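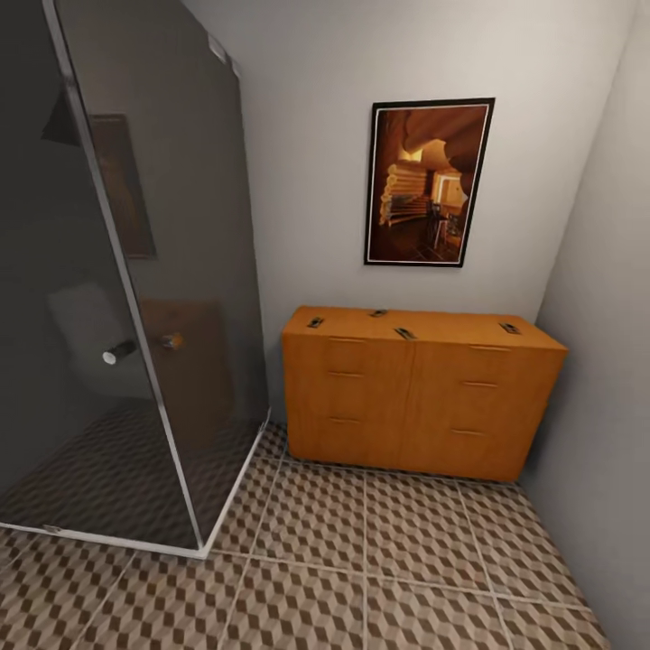
老房子返潮,先装排风还是先买除湿机

版块:住房与维修 > 潮湿、渗漏、通风

Fuad Seyoum 楼主
坐标 Grornport,一楼,北向,卫生间没有窗,和卧室只隔一道墙。入住第一个冬天没什么感觉,今年春天开始不对劲:卧室靠卫生间那面墙的踢脚线发黑,衣柜里的棉被有霉味,抽屉越来越难拉。
湿度计放在卧室,早上起来经常是八十几,晚上洗完澡再看会更高。物业来看过一次,说不是漏水,是“生活用水汽”,让我自己多开窗。问题是这边春天外面比里面还潮,开窗有用吗?
目前两个方案:
一,卫生间换一台带延时的管道排风扇,机器加安装报价1,239。
二,买一台压缩机除湿机放卧室,二手的600能拿下。
预算只够先做一个。想听听住过一楼的人怎么选。

Meron Jemal
先排风。水汽的源头在卫生间,你在卧室抽水是替它收拾后面的事,电费还每个月都在走。

Lertchai Jaidee
不同意楼上。一楼返潮有相当一部分是从地面和外墙来的,洗澡那点水汽占多少不好说。我在Vanuvier住一楼那几年,卫生间排风一直开着,梅雨天墙照样潮,最后还是靠除湿机。楼主说外面比里面潮,这种天气排风扇抽走室内空气,补进来的就是外面的湿空气。

Meron Jemal
补风问题存在,但延时扇洗完澡只转二十来分钟,跟你全天开着不是一回事。先把两种来源分开再说。办法很简单:找一块保鲜膜,四边用胶带封死贴在地上,放两天。水珠在膜下面,是地面返潮;在膜上面,是空气里的水汽遇冷凝结。外墙也贴一块。

Fuad Seyoum 楼主
好,今晚贴上。顺便问一下,木家具潮了抽屉卡住,是刨掉一点还是等它自己缩回去?

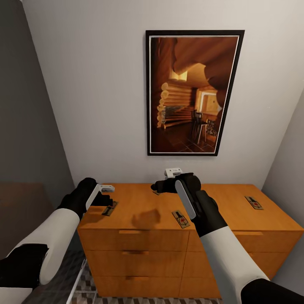 Grornport 住户互助会 木器维修组

Abrehet Endale
看到有人转到我们组,回一下抽屉的问题。不要刨。春天卡住就刨,到了秋天缝隙会大得能看见里面,想补都没法补。
正确的顺序是先把房间湿度降下来,稳定几个星期再判断。期间可以这样处理:
抽屉全部取出来,空柜体和抽屉分开立着晾,别晒太阳,也别对着暖风吹。
滑道上擦一层石蜡或者白蜡烛,木滑道和木侧板之间都擦到。食用油千万别用,会粘灰,过一阵子更涩。
柜子背面离墙至少留三指宽,让空气能走。靠着卫生间那面墙的柜子,能挪走最好挪走。
如果湿度正常了还卡,再拿铅笔在滑道上涂一遍,推拉几次,磨亮的地方就是碰到的地方,用细砂纸轻轻磨那里。

Lertchai Jaidee
离墙三指这条同意。我再加一条,柜子下面也要通,底板直接贴地的垫几块小木块。

Florian Frei
插一句卫生间。很多人一心换风扇,忘了看门。无窗卫生间把门关严以后,风扇抽不到风,转得再响也没用。门下面要有进风缝,或者门上装百叶。你可以拿一张纸巾贴在风口上,关着门试一次,再把门开一条缝试一次,吸力差很多的话就是进风不够。
另外,淋浴间用完以后,玻璃和墙上的水用刮水板刮一遍,刮进地漏的水就不用再蒸发到屋里了。花一分钟,不花钱。

Meron Jemal
刮水这条有用,但别指望它。砖缝吸进去的水是刮不掉的。

Florian Frei
砖缝吸水就重新做缝。普通水泥填缝剂用几年会发粉,换环氧的,贵一点,难施工,不吸水。做之前一定让墙面干透,旧缝至少剔掉砖厚的三分之二,只在表面抹一层很快就掉。

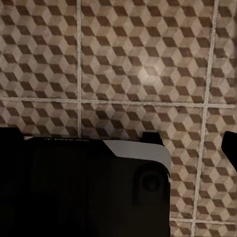 三色菱形拼立方体图案的方砖,浅色填缝

Lertchai Jaidee
花砖做环氧要小心,表面粗糙的砖擦不干净会留一层膜。先在角落试一小块。还有,重做填缝不等于重做防水,砖后面的防水层要是坏了,缝做得再好也没用。楼主那面墙踢脚线发黑,我还是怀疑里面有水。

Fuad Seyoum 楼主
保鲜膜结果出来了。地上那块,膜下面是干的,上面有一点水雾。外墙那块两面都干。靠卫生间那面墙也贴了一块,下面有水珠,集中在低处。

Meron Jemal
地面可以排除了。靠卫生间的墙膜下有水,那我收回先装排风的话,先查这面墙。

Lertchai Jaidee
对,现在两样都别买。叫物业再来,要求做闭水试验:堵住地漏,淋浴区放水,泡够时间,看卧室那边的墙有没有变化。他们上次说不是漏水,是拿什么测的?如果只是看了一眼,不能算数。

Fuad Seyoum 楼主
上次确实只看了一眼,摸了摸墙。约了星期天再来。

Abrehet Endale
在查清之前,那面墙边的木家具先搬到房间另一头。抽屉里的衣物也拿出来,潮着放会染色,尤其是新木头没上底漆的抽屉底板。

Fuad Seyoum 楼主
更新。闭水做了,从早上泡到晚上,卧室墙根颜色变深。物业这次承认是防水问题,淋浴区靠墙的转角坏了。公共部分和户内部分怎么分摊还在扯,他们说转角属于户内装修。
柜子已经搬开,按 Abrehet 说的擦了蜡,中间两个抽屉好拉多了,最下面的还是紧。

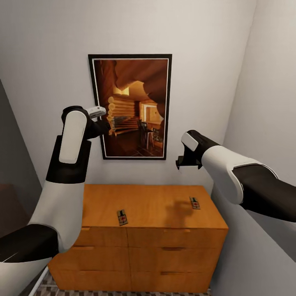
Florian Frei:最下面的抽屉再等等,离地近,干得最慢。分摊的事要看交房时的防水验收单,有保修期的,没过期就别自己掏钱。闭水那天的水位和墙面变化你有没有记录?

Fuad Seyoum 楼主
有,物业的人也签了字。验收单在找,前房东说在他那里。

Lertchai Jaidee
修的时候盯一下转角,要抹圆弧再刷涂料,墙面往上刷够高度。刷完再闭水一次,再贴砖。有的师傅会说不用试,别听。

Meron Jemal
修好以后排风还是建议装。1,239的报价含不含止回阀?不含的话楼上的味道会倒灌。

Fuad Seyoum 楼主
问了,不含,阀另算102。

Meron Jemal
偏贵,自己买了让他装。

Lertchai Jaidee
我的意见不变,除湿机排在排风前面。等墙干透了你再量一个月湿度,看数字说话。

Fuad Seyoum 楼主
行,先修墙。量完回来更新。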